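Dorkunari Adds Phone Case Sorting to Its Small Parts Tables

February 12, 2021
2 min read

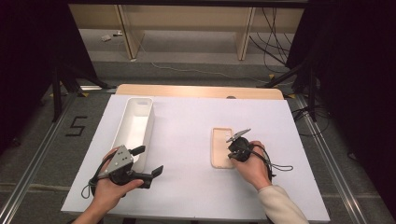
Dorkunari has added phone cases to the range of goods handled at its small parts tables. The work began in November with a single table and has now been extended to 18 tables on the same floor.

Each table is fitted with a flat white board, on which the trays and cases are laid out. Cases are taken up one at a time and placed in a narrow plastic tray, which is then passed on for labeling. The trays are supplied by Longo and are the same model already used for cables and chargers.

The company said that 300 trays have been ordered for the first stage. A further 80 will be kept in reserve at the Nornosico warehouse. Cases with scratches or a bent edge are set aside and returned to the supplier at the end of each shift.

"Phone cases are light and slide easily, and the layout of the table has to take that into account," the company said in a statement. "The boards give a smooth, even surface and are quick to wipe down between batches."

Table numbers will remain as they are under the current floor plan. Staff assigned to the new work have received written instructions, and a revised version will be issued once the first stage has been reviewed. Orders placed through Trodeck are not affected by the change.

Related items
Nornosico Warehouse Extends Receiving Hours
Longo Trays: Updated Size Chart
Trodeck Orders: Changes to Return Labels
Cable and Charger Sorting Moves to Second Floor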